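The Case for Buying the Plain Tool First

Every supplier of small robot arms wants to sell you a hand. Open the Bortolotti catalog and the first 34 pages are grippers: two fingers, three fingers, soft fingers, suction, magnets. The pusher kit from Clodar gets half a page near the back. It is a rod, a mount, a collar and a bag of screws, and I think it is the better first purchase for most schools and small shops.

I have had the kit on our bench since October. We put it on an arm we already owned, over a wooden board bolted to a perforated table, and we gave it the usual job of moving small plastic shapes from one place to another by pushing them. The instructions are short and mostly right. Fitting the collar took one person 58 minutes, and a good part of that went to finding the correct hex key, which Clodar does not include.

My argument is about money and also about time. A gripper hides a lot of trouble from a beginner. It closes, the block comes up, and you learn very little about where the block was sitting or how far off your numbers were. A rod shows you every error. If you come in a little to one side, the block turns. If you come in too fast, it slides farther than you planned. A student can see this without a graph.
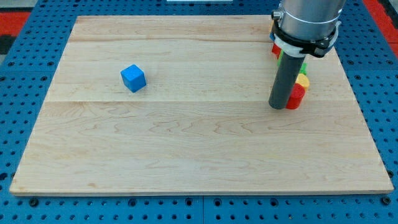 The pusher beside a group of colored shapes, with one blue cube standing apart on the board.

A crowded board is where a pusher earns its price. Separating one piece from a group takes some thought about order and direction, and you cannot skip that by reaching in from above. We ran 1,000 short pushes as a test of the mount. The collar needed tightening 3 times, always at the same screw. A drop of thread locker would probably fix it, and I would like to see Clodar put some in the bag.

There are fair complaints. You can't stack anything with a rod. You can't lift a part into a box, and a shop that needs that should buy the Noser two-finger unit and be done with it. Pieces near the edge of the board are a nuisance, as there may be no room to get behind them. The Prosum software that comes with the kit is slow to start and wants you to make an account before it will load a single path. I wrote my own paths in the second week and have not opened it again.

Still, the price is low enough that a school can buy the rod this year and the gripper next year. I would do it in that order. The rod will still be useful after the gripper arrives, and the collar fits both.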